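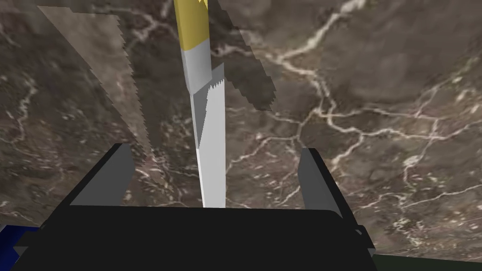

Wrist camera view, simulated. Knife between the two fingers, marble counter behind.

Losness Gripper Comparison: Kitchen Counter Subset

This subset holds simulated episodes recorded to compare parallel-jaw grippers on thin objects. It was built at Parnthorpe as part of the Losness set and is used mainly to check whether wrist views help a policy line up with a narrow handle or blade. All images are rendered. No real hardware was used.

Contents

Episodes: 900
Gripper models: 3
Camera types: 2 (wrist, scene)
Object classes: 7

Each episode folder contains the video streams, joint states for both arms, gripper opening, and a plain text task string. Streams share one clock. Depth is not included.

Grippers

Finger geometry differs between models, and so do pad friction and closing speed. The values are in grippers.yaml. Do not compare success rates between models without first matching the closing speed; the first round of results did not do this and was withdrawn.

Cameras

Wrist images show the palm along the lower edge, so the low end of a long object is often hidden by the housing. The scene camera looks down the length of the counter and covers both arms. Small utensils are only a few pixels wide at the far end, and we do not recommend the scene view alone for grasp pose labels.

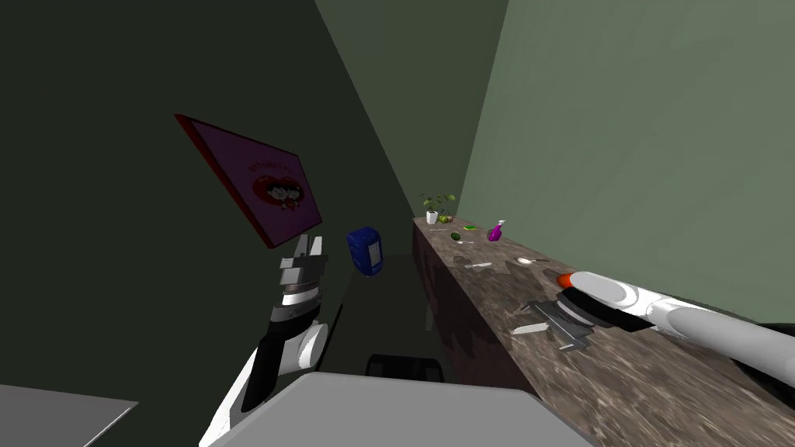
Known issues

Transparent overlays can appear in wrist views with stair-stepped edges. Thin parts show the same aliasing. Objects may float clear of any surface. These episodes were kept and are not flagged.

Contact forces are unfiltered and spike at first touch.

Maintainers

Cúc Quan (simulation), Benoît Lecomte (gripper models). Send corrections to the Losness tracker with the episode number and the camera name.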